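Feven Kahsay
Sep 8, 2021

Six months with the arms at our returns depot in Ulldale. A few notes, for people who keep asking me how it went.

1/ We have 60 people on the floor. Same as before. The night shift is gone, though, and those folks moved to days — some liked that, some lost the extra pay.

2/ On a slow day we get 220 returns. The Monday after a sale it's 700. The arms do the picking up and setting down. People still decide what gets resold.

3/ Tekle Abera used to sort by hand. Now he watches two stations and steps in when a grip goes wrong. He says his back is better and the day is longer.

4/ Soft things are still hard. Bags, straps, towels. Flat cases are easier if you come at them from the end.
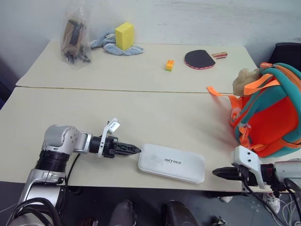

Plametti Floor Notes, no. 14, p. 3

5/ A backpack, a paddle, a sponge and a white case on the same tables is a normal mix for us. Elsa Engström wrote the handling list and changes it most weeks.

6/ Pay grades for station work are still not settled. Next meeting is Thursday. I'll post what we hear.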